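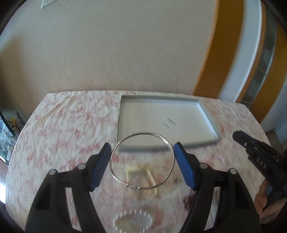

12/07/2026
Natnael Worku, Gedgate

4.3 Thin rings and other small humiliations

Most of the objects in the Zultstead set are solid, or at least solid enough that a gripper which closes in the wrong place still closes on something. Jewelry is less forgiving. A bangle is mainly a hole, and our first depth-based grasp proposals were very fond of the hole. They put the jaws over the exact center of the object, with high confidence, and came back with air.

We therefore dropped the proposals for this category and trained on human demonstrations alone. Each demonstrator worked at a cloth-covered table with a hand-held gripper in each hand, and the task was to pick one named piece from the table and place it in a shallow tray. Demonstrators got no advice on where to grasp. We collected 670 episodes this way, and kept the ones in which a piece was dropped and picked up again, which the earlier version of our filter had been throwing out as bad behavior. It was some of the most useful behavior we had.

Figure 4. Tool-mounted view from the bangle subset. The ring is held upright between the two blue pads, with the tray behind it and the second gripper at right. Note the blur on the objects lower in the view.

Figure 4 shows why a wrist view is both the best and the worst thing to give a policy here. The wire is thin and shiny, and its bright highlights are easier to find than its outline. The table, part of the tray and a piece of a yellow object are all visible through the ring, so a model that decides what it is holding from the pixels between the jaws has a fair chance of concluding that it is holding furniture. The patterned cloth doesn't help. We chose patterned cloths on purpose and regretted it on schedule.

Jestix, our policy, takes the two tool views together and predicts the opening of each gripper along with its motion. The one change we made for this section is in the loss. Frames in which the jaw opening is changing get extra weight, and frames in which the tool is only traveling get less. The baseline, Harahap, is the same network with all frames weighted equally. We had planned a more elaborate baseline and ran out of patience with its installer.

Both policies were trained for 1000 epochs and tested on 12 pieces that were absent from training. Harahap learned the approach well. Its usual failure was to arrive in a good pose and then close late, pushing the wire flat against the cloth. Jestix closed earlier and with the pads better lined up with the ring, and it more often recovered after a miss by opening fully before trying again. Its own favorite failure was strings of beads, where it would grasp one end with great care and tow the rest across the table. Since our success measure asked only whether the piece ended up in the tray, several of these count as wins. We have left them in and ask the reader to be kind.

Blur deserves a separate word. We tried removing blurred frames from training, reasoning that nobody learns much from a smear. Placement got worse. Fast motion between the grasp and the tray is mostly blur, and a policy that has never seen it slows down or stalls when it meets its own. The final model uses the frames as recorded.

We did not test necklaces with clasps. We did try one, in January, and it is still tangled.

Contact: Natnael Worku, Gedgate | © Gedgate. All rights reserved. | Back to top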